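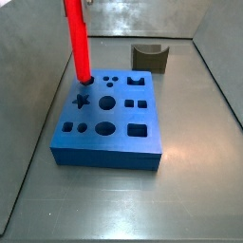
Working Next to the Arm: Tips from the Packing Room

We pack small shaped parts into foam at Lurkar, and for years that was done by hand. Now a robot arm does part of it. The people who used to pack all day still work here, but their days look different. These are the tips we wish we had written down in the first month. Most of them will suit any shop that is putting a machine on a job a person used to do.

Setting up before a run

Wipe the floor of the box first. Foam crumbs and little white specks of grit get under the block and make it rock. Use a dry cloth. Spray cleaner leaves a shine, and shine gives the cameras trouble.

Put the block down square. If you turn it around, the star is on the other side, and so is everything else. Mark one edge of the underside with a paint pen and agree which way that edge faces.

Check the holes with a finger. Foam tears at the narrow strips first, mostly between two openings that sit side by side. A torn strip can be glued with spray adhesive once. After that, cut a new block. 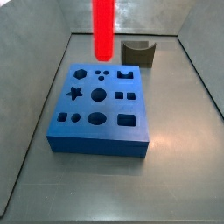 Keep loose parts out of the box unless the run calls for them. A part left behind the block is easy to miss from where you stand, and it takes up room the arm may need to swing through. Look behind the block every time, even if you were the last one to touch it.

Don't put your coffee on the side wall. It has been tried.

While it is running

Stay within reach of the stop button, and leave the part alone when it is close to the hole. People who packed by hand for years want to give it a nudge. Eusebio Chambi, our longest-serving packer, kept one hand in his apron pocket for his first 2 shifts so he wouldn't. If a part needs help, stop the arm, fix the part, and start again.

Watch the last bit of travel. A part with flat sides has to be turned the right way before it will go down, and that is where most of our stops happen. Round parts are forgiving. When a flat-sided part catches on the rim, write down which hole and which side. "It jammed" is no use to the next shift.

Listen, too. The fingers make a small tick when they close on a part properly. A dull sound usually means it is held too high or too low.
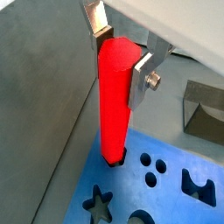
What changes for the people

The hands get a rest and the eyes do not. Sore wrists were our main complaint before. Now it is tired eyes and stiff necks, so we switch the person watching the arm every 2 hours and put a proper stool at the station.

Pay for the new skill. Anyone who learns to reset the arm and clear a stop is doing more than packing, and the rate should say so. Ours did not at first, and that caused more bad feeling than the machine ever did.

Keep some hand packing going. We leave the odd orders for Rindavmont to the bench, partly to keep people quick at it and partly for days when the arm is down. It takes 8 minutes to set up the bench if the trays are already stacked.

Ask the packers before you move a hole in the layout. They know which shapes get mixed up.

Supplies worth having nearby

Lint-free cloths, a paint pen, spray adhesive, spare foam, a flashlight, and a notebook tied to the table with string. We order foam in runs through Sukprasert. Store it flat, out of the sun.

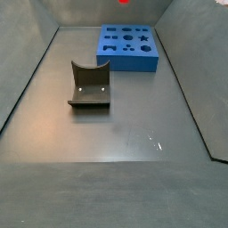

Page last changed: 2/1/22

Added since the last version: log each stop by hole, and look over the log after every 3000 parts. If one hole keeps coming up, check the foam before anyone touches the program. Also, sweep up at the end of the shift even when the box looks clean, and leave the notebook open at today's page.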